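그리퍼 폭 신호의 시간 정렬, 그리고 접촉 구간 분할기를 다시 쓴 이야기
6/11/26

March에 올린 글에서 양손 조작 데이터의 구간 분할기를 규칙 기반으로 짰다고 적었다. 그때는 그리퍼 개폐 폭이 임계값 아래로 내려가면 '잡음', 올라가면 '놓음'으로 처리했다. 컵이나 블록처럼 두께가 있는 물체에서는 별문제가 없었다. 젓가락류로 넘어오면서 이 규칙이 무너졌고, 결국 분할기를 처음부터 다시 썼다. 이번 글은 그 기록이다.

문제는 단순하다. 가는 막대를 물었을 때의 폭과 아무것도 없이 닫았을 때의 폭이 거의 같다. 엔코더 잡음과 패드 눌림을 감안하면 두 분포가 겹친다. 패드 표면에 골이 있어서 막대가 골 방향으로 놓이면 폭은 더 줄어든다. 임계값을 아무리 조정해도 한쪽 오류를 줄이면 다른 쪽이 늘었다. 검증용으로 손으로 라벨링한 에피소드 153개에서 기존 규칙은 막대 파지의 상당수를 '빈 닫힘'으로 분류했다. 분류가 틀리면 그 뒤의 하위 작업 라벨이 전부 한 칸씩 밀린다. 학습된 정책이 빈손으로 바구니 위까지 가서 얌전히 벌리는 동작을 하는 이유를 한참 제어기 쪽에서 찾았는데, 원인은 라벨이었다.

새 분할기는 신호 세 개를 쓴다. 개폐 폭, 폭의 변화율, 그리고 손목 카메라 영상에서 뽑은 턱 사이 영역의 점유 확률이다. 마지막 것이 핵심이다. 손목 카메라는 그리퍼에 고정되어 있으므로 턱의 위치는 영상 좌표에서 폭만의 함수가 된다. 폭을 알면 두 패드 사이가 영상 어디에 오는지 계산할 수 있고, 그 부분만 잘라서 작은 분류기에 넣는다. 전체 영상을 넣으면 배경에 과적합한다. 처음에 그렇게 했다가 조리대가 바뀌자마자 성능이 떨어졌다. 잘라낸 패치만 쓰면 배경 비중이 작아지고 네트워크도 작게 유지된다. 노트북 CPU에서도 돌릴 만하다.

패치의 세로 범위는 생각보다 중요했다. 턱 높이에 딱 맞춰 자르면 닫힌 상태에서는 막대가 패드 사이에 묻혀 거의 보이지 않는다. 위쪽으로 여유를 줘야 막대의 튀어나온 끝이 들어온다. 아래쪽도 조금 늘렸지만 효과는 위쪽보다 작았다. 아래는 바구니 바닥의 살이나 구멍이 섞여 들어와서 가느다란 세로 구조가 많다. 분류기가 그것을 막대로 착각한 경우가 몇 번 나왔다.

다음은 시간 정렬이다. 폭 신호와 영상은 서로 다른 클럭으로 기록된다. 나는 오랫동안 시작 시점의 오프셋 하나만 보정하면 된다고 가정했다. 900초짜리 연속 기록을 열어 보니 뒤로 갈수록 어긋남이 커졌고, 끝부분에서는 영상 기준으로 8프레임까지 벌어졌다. 오프셋이 아니라 드리프트였으므로 선형 모델로 바꿨다. 기울기와 절편을 추정하는 데는 별도 장비를 쓰지 않고, 영상에서 추적한 턱 간격과 폭 신호의 상호상관을 창 단위로 구한 뒤 강건 회귀를 걸었다. 닫힌 채로 오래 머무는 창은 상관 피크가 평평해서 쓸모가 없다. 폭의 분산이 일정 값 이하인 창은 버린다. 이 한 줄을 빼먹어서 이틀을 썼다.

양손이면 왼쪽과 오른쪽을 각각 맞추고, 마지막에 공통 시간축으로 재표본화한다. 한 손의 기준 시간에 다른 손을 직접 맞추는 방식은 오차가 누적되어 그만뒀다. 파이프라인 이름은 Marnness이고, 정렬 모듈만 따로 떼어 Neves라고 부른다. 이름에 뜻은 없다.

출력 형식도 정리했다. 예전에는 구간마다 '잡음/놓음'만 기록했는데 지금은 손별로 다음 네 상태를 둔다.

열림
빈 닫힘
파지
불확실

불확실 상태를 따로 둔 것은 Filipa Cunha의 제안이었다. 처음에는 반대했다. 상태가 늘어나면 후단의 하위 작업 파서가 복잡해지기 때문이다. 써 보니 파서보다 검수 쪽에서 이득이 컸다. 불확실 구간만 모아서 Mandance 뷰어로 보내면 사람이 볼 분량이 크게 준다. 파서는 불확실 구간의 앞뒤 상태가 같으면 그 상태로 메우고, 다르면 해당 에피소드를 보류한다. 보류는 학습에서 제외한다는 뜻이고 삭제는 하지 않는다.

상태 전이에는 은닉 마르코프 모델을 얹었다. 관측은 위의 세 신호, 전이 행렬은 손으로 정했다. 열림에서 파지로 바로 가는 전이는 허용하되 파지에서 빈 닫힘으로 가는 전이에는 큰 벌점을 준다. 막대가 미끄러져 빠지는 경우가 실제로 있어서 0으로 두지는 않았다. 전이 행렬을 학습시켜 보기도 했지만 데이터가 한쪽 작업에 치우쳐 있어 숫자가 이상하게 나왔다.

부엌 세트에서 젓가락류를 양손에 하나씩 든 상태. 둘 다 가운데 그리퍼 쪽 손목 카메라 시점이다.
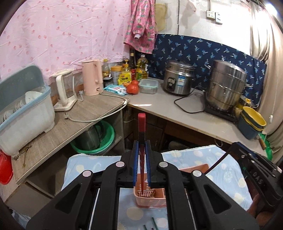
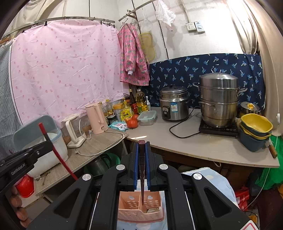
손이 두 개일 때 생기는 문제가 하나 더 있다. 반대편 그리퍼가 시야에 들어오면 그쪽이 든 막대가 이쪽 패치를 지나갈 수 있다. 패치 분류기는 이것을 자기 손이 문 물체와 구별하지 못한다. 지금은 짧은 시간 창에서 패치 안의 움직임을 본다. 자기가 문 막대는 손목 좌표계에서 거의 정지해 있고, 남의 막대는 움직인다. 양손이 동시에 멈춰 있으면 이 단서도 사라지므로 그때는 불확실로 보낸다. 상대 손의 자세를 써서 가림을 명시적으로 계산하는 쪽이 맞다고 보지만, 두 손의 상대 자세 오차가 막대 굵기보다 커서 당장은 쓸 수 없다.

계산 비용은 패치 분류가 대부분을 차지한다. 모든 프레임에 돌리는 대신 폭의 변화율이 작은 구간에서는 24프레임마다 한 번만 돌리고, 전이 후보 근처에서만 전 프레임을 본다. 결과 차이는 검증 세트에서 확인되지 않았다. 후보 근처의 범위를 너무 좁게 잡으면 드리프트 보정이 덜 된 기록에서 전이를 놓치니, 정렬 잔차를 읽어 범위를 정하도록 했다.

남은 일은 두 가지다. 먼저 불확실 상태의 문턱값이 아직 전역 상수로 박혀 있다. 막대 색이 어두우면 검은 턱과 대비가 낮아서 점유 확률이 전반적으로 내려간다. 에피소드별로 보정할 생각인데 기준으로 삼을 구간을 어떻게 자동으로 고를지 정하지 못했다. 다음으로 Sitside 쪽 로더가 옛 두 상태 형식을 기대한다. 변환기를 만들어 두었으나 불확실을 어느 쪽으로 내려야 할지가 애매해서, 현재는 해당 구간이 있으면 예외를 던진다. 옛 형식으로 뽑아 쓰던 사람은 설정 파일에서 형식 버전을 먼저 올리고 캐시를 지운 뒤 다시 돌리면 된다.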